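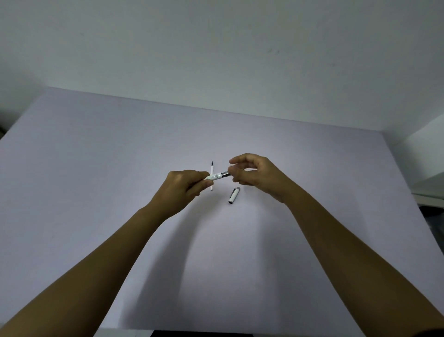 Uvasgate, Thursday, January 7, 2021

4.2 Set-up and upkeep of the pen cell

The Nurkik cell is used for one job, the taking apart and putting together of a capped pen. It consists of a plain table against a white wall, a head camera and a two-arm controller supplied by Eshun. The table carries only the parts of the pen in use. Marks on the wall were left in place, as repainting would have meant repeating the colour check for all earlier runs.

The head camera was checked at the start of each working day. A flat target was placed at the back edge of the table and then at the middle, and the readings were compared with those stored at installation. If either differed by more than the limit set in Section 3, the camera mount was tightened and the check repeated. The cell completed 876 runs under this routine, of which 21 were set aside after a failed check. A loose mounting screw accounted for most of these. It was replaced in May and the limit was left unchanged.

The tabletop was wiped with a dry cloth between pens. Ink marks were removed with Protex cleaner, and work resumed once the surface had dried.

Figure 3. Parts of the pen during a run: barrel in the left hand, refill and cap on the tabletop.

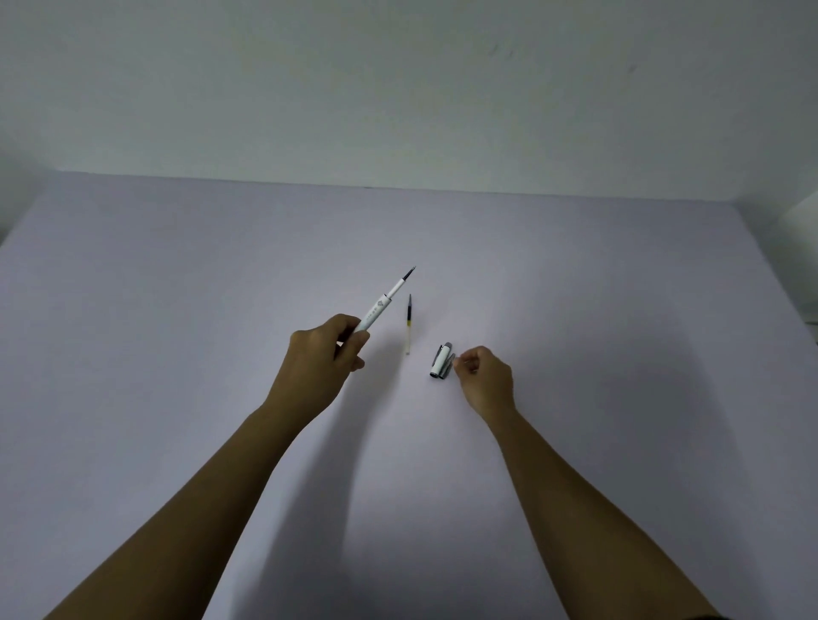 4.3 Storage of run records

Records were copied from the controller each evening and kept with the check readings for the same day.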